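Snacks in the Cupboard: How to Sort the Small Packets

Last updated in January

In our house the snacks arrive in big boxes. My wife orders from Evcombe two times in a year, and a box can contain over 100 small packets of crackers, biscuits and dried fruit. For a long time we pushed the box under the shelf and took from the top. At the bottom we found each time some packets that were past their date, and many that were only crumbs. So I made a small system, and I write it down here for other families with the same problem.

First, prepare the table. I put a plastic tablecloth on it, the kind that you can wipe. Biscuit crumbs are small and a little greasy, and on a cloth of fabric they stay for weeks. It does not matter if the plastic is not flat. When you are finished you lift the four corners, carry everything to the trash and shake.

Then put the open box on one side of the table, with the flaps up, and take the packets out one by one. Do not turn the box over. I did this in the first year and half of the crackers broke under the weight of the others.

Look at the two ends of each packet, where the plastic is pressed together. This is the weak place. Press softly with two fingers in the middle: a good packet pushes back, because there is air in it. If it becomes flat, the air is going out somewhere and the biscuits will be soft in some days. These packets go in a bowl in the kitchen and we eat them the same week.

Hold the packet by the plastic edge and not by the middle. The pale, thin crackers are the worst, they break if you only look at them.
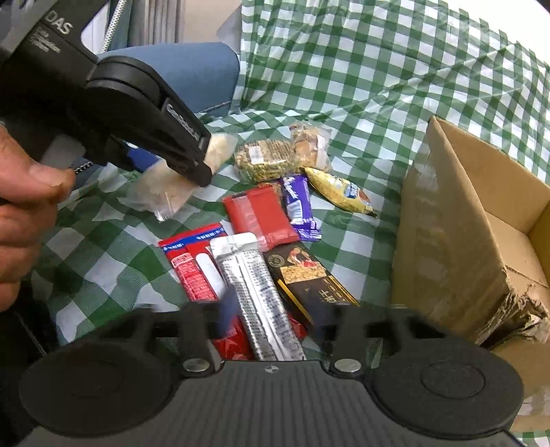

Séverine Aubert wrote to me that she does not agree with taking everything out. In her kitchen the box stays in the cupboard, she cuts the front side low with a knife and writes the earliest date on it with a marker. She finds that packets which are moved less are broken less, and that a nice jar only makes the children eat faster. I tried her way with the rice cakes and it works well, but for a mixed box I still prefer to sort, as the dates inside are not all the same.

For the dates I make only 2 groups: before summer, and after. More groups than this and I stop doing it. The first group goes in a low basket at the front of the shelf, the second in a closed container behind. My container is from Kundstead and has a lid with a rubber ring. Any container with a good lid will do, also an old cookie tin - but wash the tin with hot water and let it dry one full night, or the crackers will taste of whatever was in it.

Put the packets standing, like books. You see all of them, and the heavy ones do not lie on the light ones.

Some more small things:

Keep the sweet and the salty apart if the packets are already open. The salty crackers take the smell of cinnamon very quickly.

Do not store snacks above the oven or next to the dishwasher. The warm steam makes the labels come off, and inside the biscuits get old faster.

Broken crackers are good on a gratin. Crush them in the closed packet with a rolling pin, mix with a spoon of melted butter, and put on top for the last ten minutes.

Fold the empty box flat the same evening. If the corners are torn it is not useful for mailing, but I cut the good sides to put between layers of apples in the cellar.

Next page: Flour, rice and how to keep the moths away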